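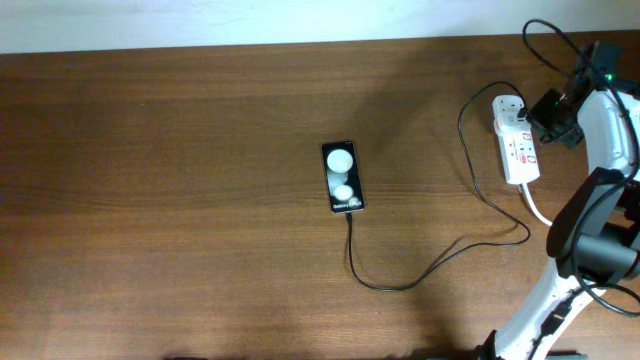

According to Manurung, the trouble with every set of pictures about phone charging is that the cable is always too tidy, laid out dead straight like something in a shop window, and that a set worth downloading ought to have loops in it. We took that to heart, and you could fairly call it the reason the Trendham Tabletop Charging Set exists at all.

TRENDHAM TABLETOP CHARGING SET
Data card and read-me, second release

What's in it

The set holds 3196 still pictures of everyday charging on a wooden table: a phone, a charging cable, a power strip, and whatever path the cable happens to take between them. The phone may lie face up or face down, straight or at a slant. We left the cable in all sorts of bends and doubled-back turns, and I will admit that we got quite fond of some of them (there is a folder called "pretzels" and it is just what it sounds like).

The pictures are sorted into 6 folders by the shape of the cable, plus a plain text file of notes. Names inside the folders run in no special order, so please don't read anything into the numbering.

How the notes are written

Each picture has one line in the notes file. It says whether the cable is plugged into the phone, whether the other end reaches the strip, and whether the cable crosses over itself anywhere. If we couldn't tell, the line says "unsure," and we would much rather you kept those lines than threw them out! Two people went over every line, and wherever they disagreed the line was marked "unsure" as well.

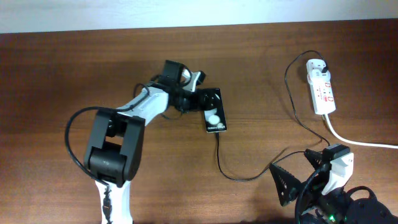
The "crosses over itself" note gave us more grief than all the others put together. A thin black cable throws a thin dark shadow, and on wood grain the two can look very much alike. In the first release we marked 700 pictures as crossed, and when we sat down with them again one long Sunday, a fair number were a single cable lying next to its own shadow. Those lines have been fixed. If you worked with the first release, please swap in the new notes file; the pictures themselves are the same.

Things to know before you use it

Nearly everything is black or white on brown, so don't expect much help from color. Small lettering on the phones is often blurred, and we did not try to write it down.

The notes say where a cable goes and nothing about whether a phone was taking a charge.

Where to get it

The set is free to use and share, provided you keep this file with it. Copies are kept at Codden, with a spare on the Zoro server, which is slower but usually up. Corrections are very welcome, and it helps a great deal if you give the folder name along with the picture name.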